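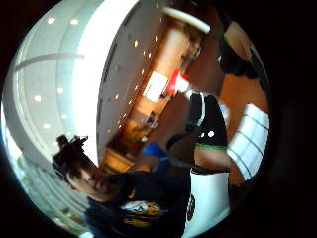
In the Drotley workroom, beside the long run of wooden cabinetry.

About Pultus

Pultus is an independent test house for household and light shop-floor automation. Our office and workroom are in Drotley. We were formed to answer a question that buyers, care homes and small manufacturers put to us often: can a machine do this chore yet, and can it do it on an ordinary day, in an ordinary room?

Our answer is given task by task. We keep a register of 527 chores, each written out in plain words with a starting condition, a finished condition and a time limit. Of these, 297 are household tasks such as clearing a table, folding a shirt or putting away groceries. The remainder come from packing benches, stockrooms and repair counters. A chore enters the register only after people have performed it under the same rules, so that every machine result can be read next to a human one.

What We Have Found

Machines submitted to us do well where the object is stiff, the light is even and the item sits where it is expected. Sorting boxed parts and moving trays between fixed points are now routine for several systems. Cloth remains difficult. So do clear plastic, thin film, wet dishes and anything that changes shape when it is held. A system that folds one towel neatly will often fail on the next if the towel is bunched or lies partly under something else.

We do not consider general housework to be solved, and we advise clients against buying on that basis. We do recommend machines for single, well-defined chores when the trial record supports it. 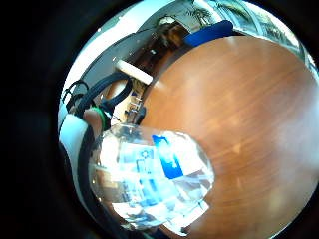
Clear water bottle on the wooden tabletop.

How We Test

Each system is given 300 attempts at a chore. The attempts are spread over 4 room layouts, and the objects are drawn from ordinary stores. Our staff reset the work between attempts and do not assist the machine once the clock has started. A dropped item is recorded as a failure even if it is later picked up.

Results are published in full, including trials that were stopped early. Manufacturers may attach a written reply to a report. They may not edit it or delay its release.

Ownership and Partners

Pultus is owned by its staff. The register is maintained jointly with Nullura, which also reviews our scoring rules each September. Shop-floor trials are carried out at the Duan works, where packing benches are set aside for our use.

Pultus accepts no commission on sales and holds no shares in any company whose machines it tests. Fees are the same for all applicants and are payable before testing begins.

Requests for testing, and proposals for new chores, should be sent in writing to the Drotley office.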